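Gears, Mostly Where They Belong

I have been putting small gears on a flat ring for most of September, which is what happens when you tell people you are good with your hands. The ring and its gears belong to a gearbox from Huenchumán, a shop that makes excellent parts and draws its assembly sheets from memory. The sheet runs to 5 steps. Step 3 says "fit gears."

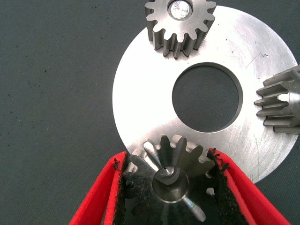 The Broleo manual is no help either. It has 472 pages, and 20 of them concern lubricant. I have read those twice -- the prose picks up toward the end.

Gray cloth, in quantity

I bought the cloth from Ukik because small steel parts on a bare table sound like a dropped drawer of forks. The cables on the floor were meant to be tidied in spring. I didn't say which spring.
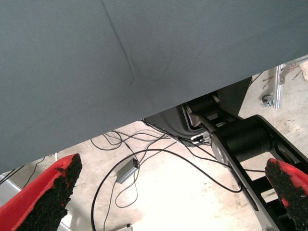 The big table

Give me a dark tablecloth over a white one any day. Grease has opinions about white. 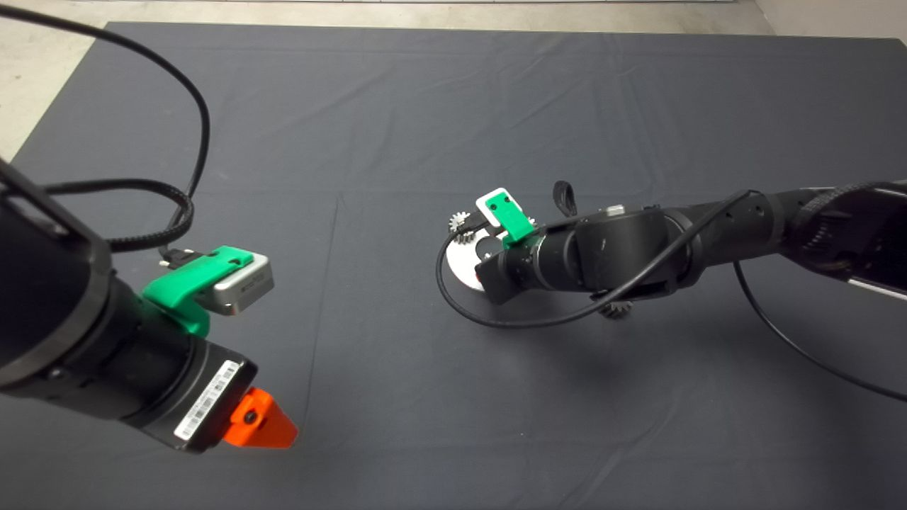

Small silver gear, large gray tablecloth.

Back to the ring

Three gears around one hole sounds like an easy afternoon. Mine have teeth that meet beautifully everywhere except where I'd like them to, and I now own a magnifier.

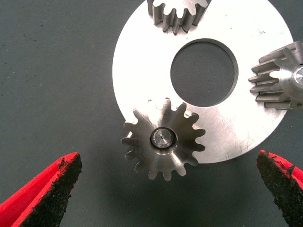
Florencia Henríquez writes that I should quit forcing the last gear, turn it by half a tooth and let it drop in by itself. She adds that page 986 of the old Istari catalog says the same thing, in smaller type.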